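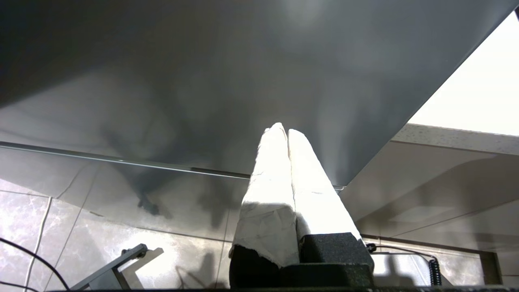 Two grippers, one sink: a talk with the Truvholm bench lead

The lead picks up on the second ring. Kitchen fan going somewhere behind. "Can we do this quick, I've got an arm parked over a counter."

So, quick. Truvholm has spent March comparing two grippers for wet household jobs. The Fledton, a plain parallel jaw. And the Moreira, same idea, longer travel, softer pads. Same arm for both, same controller (a Kamska), same wrist camera. Dishes, mostly. Plates, bowls, cups.

Why dishes? "They're awful. Curved, slick, thin at the rim. If a gripper has a bad habit it shows up on a plate way before it shows up on a box."

The lead has opinions on fingertips. Strong ones. Bare plastic tips were dropped early, in favor of wrapped ones, and the wrapping gets changed a lot. "It wrinkles, it scuffs, it tears at the bottom end first. I don't mind. A roll is cheap. What I mind is people swapping it halfway through a set and not writing it down, becuase then I've got two sets."

And the jaw width? The Fledton opens fine for a rim grasp. Going over the outside of a bowl is another matter. The Moreira does better there but takes longer to close, and the team hasn't settled whether that matters. "Depends who you ask. Depends what time you ask them."

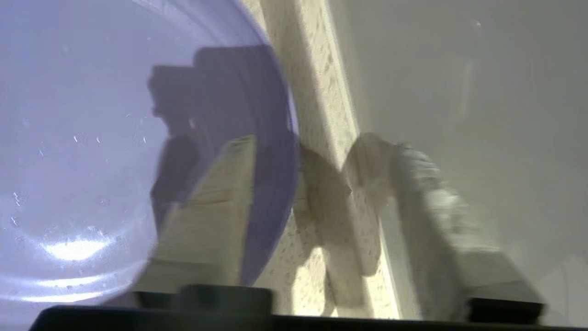

On the wrist camera

This is where the talk gets long. The wrist view is the part the lead likes best and complains about most.

"Up close, a big translucent bowl just eats the picture. You get purple, you get a rim, you get a blurry finger. And a dark blocky shape in the plastic that looks a lot like the gripper. Try telling a depth estimate what to do with that."

Do they want a wider lens? Yes. Will they get one? Shrug, audible. A wider lens means bent edges and a new calibration, and the last calibration took most of a Sunday.

What they do now is lean on the overhead view for the approach and let the wrist take over late. The Kamska handles the handoff. Mostly. There is a hitch when it switches, small, and the lead would like it gone before anyone counts results from it.

"From up top you can see the faucet, the drain, the whole basin. You know where you are. You just can't see the fingertips worth a damn." 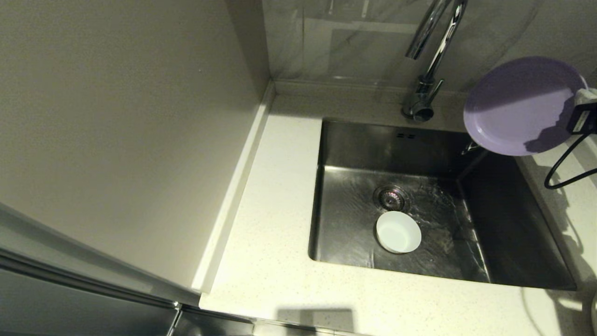
Overhead view: plate in the gripper at the right of the sink, small white bowl by the drain.

Water is its own chapter. A film of it on steel throws streaks everywhere, and the streaks move. The team logged 1,134 grasps before deciding to tag wet and dry runs separately. "Should have done it at 100. Obviously."

Any favorite yet? Long pause. The fan again. "For plates, the Fledton. Faster, and I trust it. For anything deep, Moreira. I know that's not what purchasing wants to hear, they want one."

Next up is the small stuff. Cups on a cloth, different colors, things half hidden behind other things. Clear parts too, which the lead expects to hate.
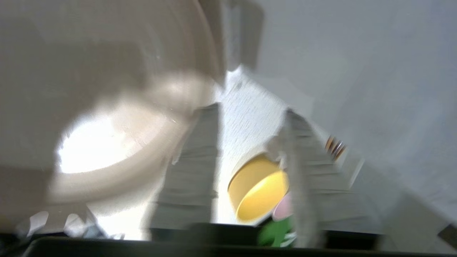
TRUVHOLM / Manipulation Bench Team

We asked about that last bit. Why bother with clutter when the grasp comparison isn't even finished?

"Because a cup by itself is easy. Put it near something pink and something green and now the camera has to pick. Same gripper, same arm, different day at work."

Cables come up too. The lead wants them tied back closer to the arm, with enough slack for the wrist to roll all the way over. Too tight and the joint pulls. Too loose and they drag on the counter. There's a spare set of clips on order from somewhere, no tracking number yet.

Last question, whether the Kamska stays. "Yes. Firmware's ugly, stop button's good. I'll take it." Then the arm beeped and thats where we left it. The wet and dry numbers go up on the team page when the cup runs are in.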